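Skivard tube cell: slip fault on the right gripper

Gallery and notes, Plisenholm bench automation. Posted 8 October 2020.

The Skivard cell is a two-arm station that handles open glass test tubes and capped sample tubes next to a hanging pipette. During a routine repeat test of the tube lift, the right arm began to lose position on the glass. The tube stayed in the jaws but slid down through them while the arm was moving. No glass was broken and no one was hurt. The cell was still taken out of normal use, as an open tube that slides in the jaws can strike the rack on the way back down, and a cracked tube is a cut hazard to whoever clears it.

The task under test is short. The right gripper closes on the upper part of the tube, lifts it straight up out of the rack, carries it to a hold point by the pipette stand, waits, and returns it. The left arm stays low at its own side with the jaws open. Capped tubes remain in the rack throughout and are not part of the lift.
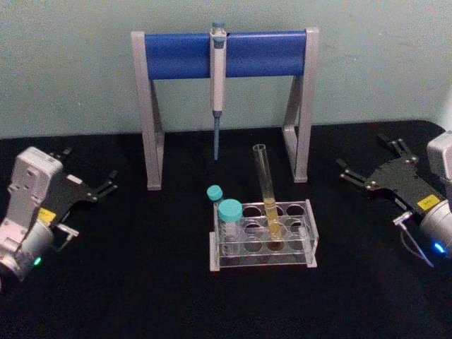 Slip was logged whenever the height of the tube rim at the hold point differed from the height expected from the arm position. The first run was 100 lifts, and slip was logged on 51 of them. The controller raised no alarm on any of these. Its grip check reads jaw width only, and jaw width does not change when a tube of even diameter slides down between two parallel faces. As far as the software could tell, every lift was good.

The slips were not spread evenly through the run. The early lifts were clean, then slips came one at a time, and by the last part of the run nearly every lift was affected. That pattern pointed to something building up or wearing, and away from a bad setpoint. The setpoints were checked against the saved copy anyway and matched.

The following were ruled out in order:

Jaw alignment. Both jaw faces were checked against a straight gauge pin. No gap on either side.

Closing force. Measured at the fingertips with a load gauge. Within the range given on the Escobedo setup sheet, though at the low end.

Arm speed. The lift was repeated at half speed. Slip was reduced but still present.

Tube diameter. Tubes from two different boxes were tried. No difference.

The cause was found on the jaw faces. A film had formed on the contact area, left by the cleaner used on the glass. Tubes were being wiped down and put back in the rack before the cleaner had fully dried, and each lift carried a little more of it to the jaws. Once the faces were washed with plain water and dried, the slip stopped at once. Putting a small amount of cleaner back on the faces brought it back within a few lifts.
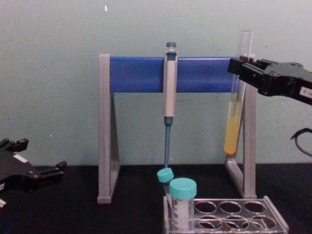
Test tube held upright in the right gripper, in front of the right leg of the stand. Left gripper open.

The grip point added to the trouble. The original program took the tube high, near the rim, to keep the fingers well clear of the rack and the caps. With liquid in the lower half of the tube, most of the weight hangs well below the jaws. Any sideways motion then swings the lower end, and the swing works the glass against the jaw faces. A clean face can take this. A face with a film on it lets the tube creep.

Moving the grip point lower was tried and then dropped. It cut the swing but brought the fingers down close to the taller of the two capped tubes, and the clearance was judged too small for unattended use. The high grip was kept, with a slower start to each sideways move. The closing force was also raised to the middle of the range on the setup sheet.

The second run was another 100 lifts, done with clean faces, the new force and the slower start. Slip was logged on 3 of them. All of those were found to be tubes that had been put in the rack at a lean, so that one jaw touched the glass well before the other. The tube straightened as the jaws closed and settled lower than expected. This is a loading matter and has been passed on as such. It is not counted as a return of the fault, but it does mean that the height check will trip on a badly seated tube, and users should expect that.

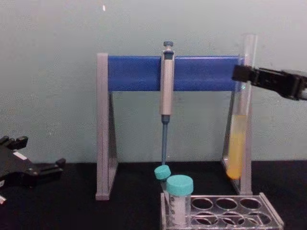 Right gripper at the upper part of the tube, with the rack and the teal-capped tubes in the foreground.

Changes now in force on this cell and on the matching cell at Brevia:

Glass goes into the rack dry. If cleaner has been used, rinse and dry before loading.

Jaw faces are washed with plain water at the start of each shift and whenever the height check trips twice in a row.

Tubes are seated upright before the start button is pressed. Push down lightly on the rim with a gloved finger.

The grip check now reads jaw width and rim height together. If the two do not agree, the arm stops where it is and holds. It does not try to put the tube back. Returning a slipped tube at the normal height was the most likely way to break one, as the bottom of the tube reaches the lower plate of the rack early while the arm is still driving down.

After a stop, the operator supports the tube by hand before the jaws are opened. Cut-resistant gloves and eye protection are required for this step. Do not use the jog control to free a tube that is touching the rack.

Open items. The jaw faces are due to be swapped for a softer set with shallow grooves, which should be less affected by a thin film. The parts have been ordered through Escobedo and have no firm ship date. The height check has only been tuned for one tube length, so short tubes should not be run with the check switched on or off until new limits are set. Brevia has asked whether the same film could affect the left gripper when it handles caps. It has not been tested. The cap ridges probably give enough grip to hide a small loss, but the left jaws are on the same washing schedule for now.

Logs for both runs are in the Skivard folder under October. The first run is saved under the old program name, so search by cell and not by program.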